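Nondero — Clorkurcombe (Deluxe CD)

The second album from pop four-piece Nondero, in the deluxe edition. It has the full record plus a bonus disc with the two lead singles in acoustic form.

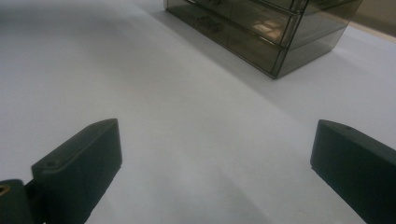

CDs > Pop > Deluxe Editions

Format: 2 x CD, gatefold card sleeve
Label: Plarkeck
Catalog no.: PLK 613
Running time: 81 minutes (both discs)
Booklet: 20 pages, with lyrics

Produced by Narayanan Raju, who also worked on the first album. The sound is bigger this time, with more keyboards and fewer ballads. "Haworth" was the first single and opens disc one. The radio edit is not included — you get the longer album version.

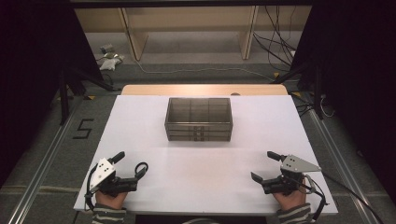
Disc two was recorded live in the studio in December, with piano and one guitar. The standard single-disc edition is listed separately and has a different cover.

Sealed copies only. Signed copies are sold out and will not be restocked.

Listing updated Wednesday, April 12, 2023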